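Most advice on tidying cables says to buy a sleeve kit. I bought the Filtwood one in August and took it off again three weeks later. It looked neat and made every small change a chore.

## What I do now

1. Unplug everything and throw out any cable you can't name. The Prarer guide says to label them "for later". I have never met later.
2. Lay the cables along the route before you fasten anything.
3. Leave slack wherever something moves - a monitor arm, a standing desk, a door. Run the part through its full travel by hand and watch for pulling.
4. Fasten with wide reusable straps. Thin zip ties are cheap at 50 to a bag, but pulled tight they pinch, and you have to cut them to change anything.
5. Put a strap on each side of a joint and leave the joint itself free.
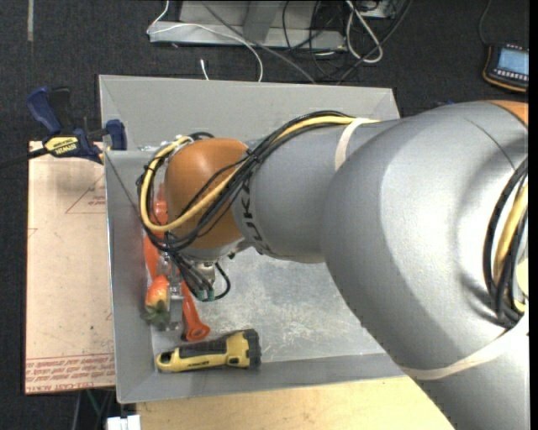
*Off-white straps on a KUKA arm, one of them holding the cabling in place.*

Adhesive clips get good reviews. Mine let go of painted wood, so I'd use screws on anything heavier than a phone charger. Christos Kourkoulas swears by the Schwaiger clips, but he has only tried them on glass.

Check the straps again after a month and loosen any that look tight.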